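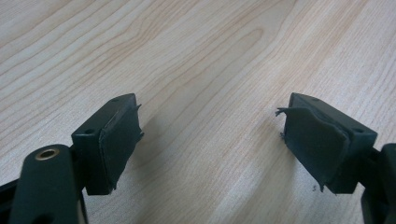 I've had the Genulby hand-held gripper kit for most of a month now, and I keep getting emails asking if it's worth the money, so let's do this properly. Short version: I like it a lot, with one big fat grumble. And the grumble is the pads! Look at the one on the right finger. It's peeling off its face, there's a curled bit of rubber sticking out into the gap, and the bottom edge is all ragged. The left one is frayed too, but at least it's still lying fairly flat. For a kit that costs 2,395 bucks I expected tougher rubber.

OK, grumble parked, because the rest is really nice. I ordered in September, picked the Illska finger set (the squared-off tips, there's a rounded set too) and the box showed up sooner than they'd promised. Putting it together took me one evening and a pot of coffee. The booklet is thin but the drawings are big and clear, and the screws come in little labeled bags, which made me weirdly happy. I did put one finger on backwards, my fault entirely.

In the hand it feels great. The squeeze is smooth, the two fingers close evenly, and I could pick up a grape on my first evening without making juice. Pens, socket wrenches, a deck of cards, all fine. Coins flat on the table are still a pain, and I've mostly given up on them. The software (they call it Tistisura) crashed on me 2 times in the first week and then got an update and has behaved ever since. Setup wants an account, which I hate, but whatever, you only do it once.

Back to those pads. A replacement pack is 18 dollars plus shipping, and the glue isn't included (why?!). I wrote to support and they were friendly and quick, and said they'd send me one pack free, so points for that. Meanwhile I've ordered a sheet of the Cattaneo rubber a few of you recommended in the comments, and I'm going to cut my own. It's a plain rectangle, how hard can it be. I'll scrape the old stuff off this weekend and post the template if it comes out any good.

If you already own one of these, tell me what glue you're using! I've got contact cement and superglue in the drawer and I'm leaning toward the cement.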